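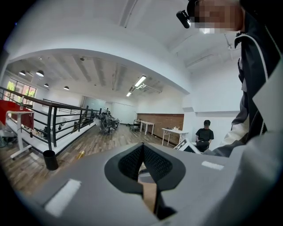
Brolleo
Four domes on one side will not even out a room with a ceiling that deep. You lose the light between the beams. I would add tubes before touching the pendants.

Thaweesak
Disagree. The tubes are the problem. Color match between a fluorescent and a dome pendant is often poor, and white walls are unforgiving. Pick one type and stay with it.

Stesilora
What is the drop on the domes? Mine hang on 80 cm cords under an upper level and the people upstairs look straight into the lamps.

Bostondale
Original poster. Cord length is adjustable, not measured yet. The hall is used for bench work, so I care about the level at table height, not the mood. Budget is 679 for fittings, wiring separate.

Brolleo
For 679 you can get 6 LED battens and keep the domes on their own switch. Mount them parallel to the beams, otherwise every beam throws a shadow.

Thaweesak
Battens across the beams, suspended below them, no shadow. I did it that way in February and the total was 396 with brackets.

Brolleo
Suspended battens would sit in the sight line through the arch. Matter of taste, I suppose.

Stesilora
Borrow a lux meter first. Read it at the tables after dark, domes only, then tubes only.

Bostondale
Will do the readings before ordering anything. Switching is on two circuits already.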